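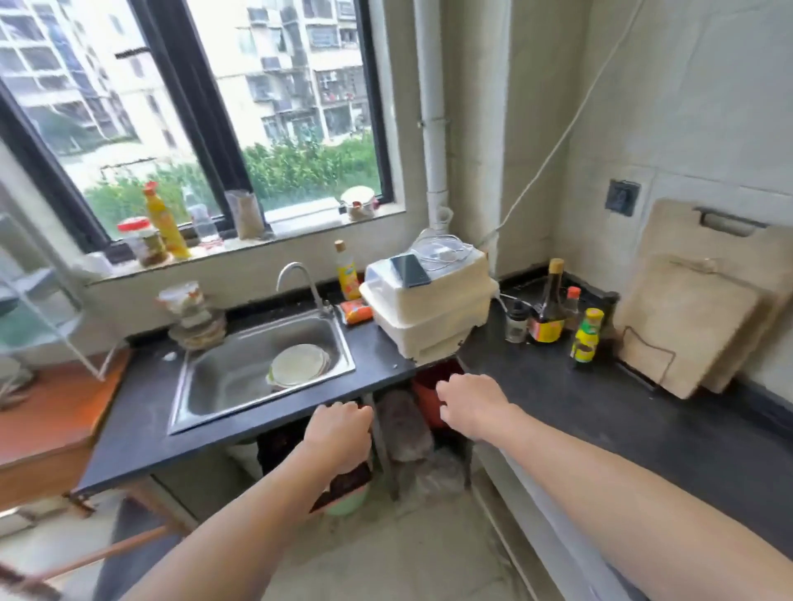 Item 1, sink clearing. The working group reviewed whether the Drirard arm can take over washing up in an ordinary home kitchen. Hugo Arroyo reported that bench results do not carry over well. On the bench, plates are racked one at a time. In a kitchen such as this one they sit stacked in the basin, more food containers are piled on the counter to the left, and the drying cabinet on the other side has a phone and its charging cable on the lid. The planner treats the cable as part of the lid. Agreed that a lid with anything on it counts as blocked until further notice.

Filed under: Meetings / Home Automation
4 min read

Minutes, September 13, 2025
Chair: Hugo Arroyo

Item 2, bench figures. Of 119 plate lifts on the Belville bench, 50 were completed without an operator stepping in. Most failures came at separation — the gripper closed on two rims and lifted both. The Raudsepp fingertip pads have been ordered as a replacement. No change to grip force before they are fitted.

Item 3, wiping. Flat counter wiping is considered usable where the surface has been cleared by hand. Wiping between bottles is not. The Hotesar software plans a path around each bottle but cannot yet move one aside and put it back. Members disagreed on whether this should be scored as a wiping fault or a handling fault. Left open.

Item 4, shop floor. Tote restocking at Belville has passed 3,000 cycles with fixed shelf positions. The chair noted that this says little about kitchens, as totes are identical and nothing else is left on the shelf. Mixed shelves to be tried in March.

Actions
Arroyo: revise the blocked-lid rule and circulate it.
Arroyo: repeat the plate lifts with the new pads, stacks of 3 only.
Bench team: write up the wiping fault for Hotesar, with logs.

Item 5, dishwasher loading, was held over for lack of time.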